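Step 4. Score the knots before you believe the success rate

Gullora logs a stitch as done when the thread stops moving. Don't trust that. A loose throw stops moving too, and our 577 logged stitches looked far better on paper than under Mireille Daher's loupe.

Open the wrist and fixed-camera views together, then mark each knot by hand.

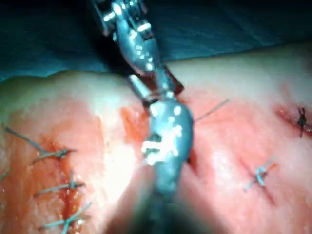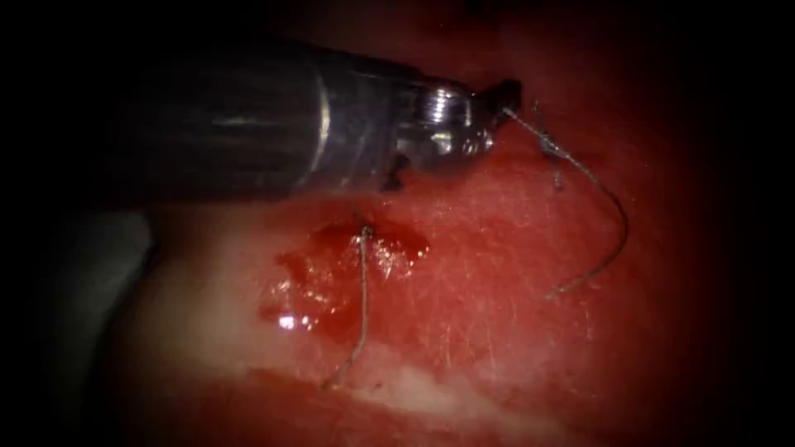
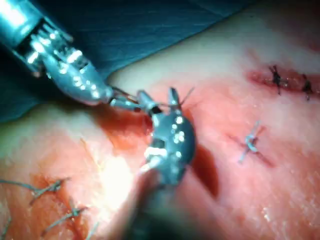

Instruments and suture on tissue. First and third views: wrist camera.

Have 2 people score separately. Pylyp Prokopenko and I disagreed on 17, mostly where glare hid the knot. Log those as unclear and leave them out of the headline number.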